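The Viewing

Last updated: 31 October 2022

The listing said the flat on Pleline Road was "moments from the station". Marilou Fajardo had walked it with a bag on her shoulder and it was twenty minutes, uphill, past a tyre place.

"You found us," said the agent from Dritura. He had the brochure open before she'd wiped her feet. "Generous hall."

It was a corridor. She kept that to herself and looked at the ceiling, where somebody had painted over a stain and left the edges showing.

"Has that been fixed?"

"It's been attended to."

"By a roofer?"

He turned a page. The kitchen, he told her, was by Flanimex, fitted throughout, and the vendor was sorry to leave it. Marilou opened a drawer and the front came away in her hand. She held it out and he took it from her quite naturally, as though she'd passed him her coat.

"Mr Bañez has had a lot of interest," he said. "Three second viewings."

"Then why has it been up since spring?"

"People's circumstances change."

She went through to the back bedroom. It measured 9 feet by 8, if you counted the part behind the boiler cupboard, and the agent evidently did. Through the window she could see the garden, shared, with a mattress leaning on the fence. The brochure called it a leafy outlook. There was a tree, to be fair to them.

"He'd knock off 3,000 for a quick sale," the agent said from the doorway. He had lowered his voice, though the place was empty of anyone to hear. "I shouldn't really tell you that."

"You told the couple on the stairs."

He looked at the drawer front, which he was still carrying.

She asked for the service charge in writing, all of it, with the roof. He said he'd email it over by the end of the day. She wrote her address on the back of the brochure in capitals, and then, going down, she stopped and pressed her palm flat against the stairwell wall. It was cold, and it came away damp.

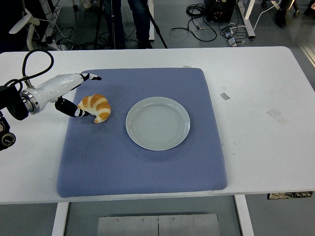
Does Marilou make an offer on the flat?

The story stops before she decides; all she has asked for is the service charge in writing, including the roof.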